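How I Check a Simulated Kitchen Task Before Anyone Trains on It

I review sim environments for a small kitchen robotics group, and most of my week goes to the appliance tasks: put a thing in, take a thing out, shut the door. Keerthana Rao asked me to write up how I do it so she can stop forwarding people my old chat messages. So this is the write-up! It's long, sorry, but you can do the whole thing in an afternoon once you've been through it a couple of times.

You'll need the scene file, the task text, the success check (the real code, please, and no summaries of it), and a viewer that lets you park the camera wherever the robot's own camera will be.

Step 1. Read the task text out loud

I mean it. "Put the food in the microwave" sounds fine until you ask whether the door has to be closed afterward. Senthil Chowdary and I spent a whole morning on that one. Our rule now is that anything the success check tests has to be in the sentence. If the code wants the door shut, the sentence says "and close the door."

Step 2. Look at the collision shapes

Turn off the pretty meshes and turn on the collision view. Plates are the worst offenders. A lazy collision shape fills in the well of the plate, and then your food floats a little above it and slides off the first time somebody bumps the rim. Bowls do it too, only you notice sooner because nothing will go in them.

While you're there, check the masses. I once found a dinner plate that weighed as much as a car battery (somebody had left the default density on, and it had been that way since April).

Step 3. Let it sit

Reset the scene, don't send any robot commands, and run 900 physics steps. Nothing should creep, jitter, or sink. Then do it again with 5 different seeds. If a lumpy object rocks on its base forever, fix the contact settings before you touch anything else, or you'll be chasing ghosts later.

Step 4. Go in with the robot's camera

This is the step people skip, and it's my favorite. Put the viewer down low at the height the wrist camera will have and look into the cavity. You're checking three things: does the food stand out from the walls, can you tell where the plate ends, and is there anything in the foreground that hides the spot the gripper has to reach? 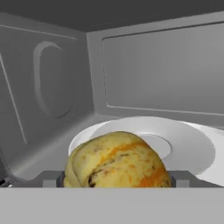
If the walls are all one gray, I write that down as a note and leave it as a pass. It's fine for a first round of training, but the real ovens in our test kitchen have stains and a light bulb and a vent, and a policy that has only ever met clean gray is going to have a bad day. So the note says "needs wall and lighting variation before transfer," and it stays open until somebody adds it.

Step 5. Try to cheat

Pretend you're a lazy policy. Can you pass the check by dropping the food in the doorway? By throwing it? Inger Baldursdóttir got one of our tasks to report success with the plate upside down — I still bring this up. Every cheat you find goes in the review with the seed number, so the author can replay it.

Step 6. Write it up and hand it over

Keep the review to a page. Put the scene version at the top, then the failures, then the notes. A second person has to sign off, and it can't be whoever built the scene. My last one was scene 409, and Eyerusalem Gebreyes sent it back to me because I'd left off the version. Fair enough, it went in the next morning.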